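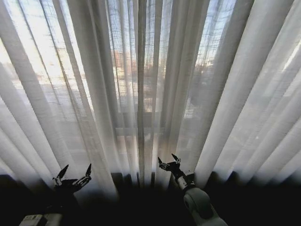
Sheer curtain

A sheer curtain is a window covering made from thin, semi-transparent cloth that lets daylight into a room while blurring the view through the glass. The best-known fabric for the job is voile, a light, plain-woven cloth whose fine grid of threads can often be seen up close. Sheers are among the simplest furnishings in a house and also among the most rewarding to look at, especially on a bright day, when every fold picks up its own shade of white or gray!

Names

"Sheers," "voiles" and "net curtains" are used loosely for the same thing. Strictly speaking, net is a more open fabric, knotted or knitted into a mesh, and voile is woven. In the Drondham district an old shop word, "daylights," survives among curtain makers.

Light and view

A sheer works by scattering light. Sun coming through the cloth spreads out softly, and outdoor shapes such as rooftops and bare branches turn into pale smudges of color. Where the cloth doubles over on itself in a pleat it can look nearly solid white, and in the gaps between pleats it thins out again. This constant shifting is a large part of the charm.

Privacy depends on which side is brighter. By day, a person indoors can make out the street far more easily than a passerby can see in. After dark, with the lamps on, the effect flips, and many homes pair sheers with a heavier curtain or a blind for the evening.

Fullness and pleats

Fullness is the width of the cloth compared with the width of the window. Twice the window width is a common choice, and a very fine voile can happily take three times. Skimpy sheers hang flat and lose the lovely rippled look. The usual headings are pencil pleat, pinch pleat, wave and the plain rod pocket, in which the rod slides through a sewn channel.

Kiri Hollis, whose handbook Harries is still passed around by home sewers in Stalludham, was a great champion of generous folds. She gives 50 patterns for headings and hems, and devotes five of them to bay windows alone.

Hems and weights

A light fabric drifts in the slightest draft, which is half the fun of it, but a deep double hem helps the folds fall straight. Some makers run a fine weighted cord along the bottom edge.

Care

Most polyester voiles can go in a cool, gentle wash and be hung back up damp, so that their own weight pulls out the creases. Cotton may shrink and is best washed before it is cut. Always check the label first.

See also

Net curtain
Café curtain
Pinch pleat
Brendamach lace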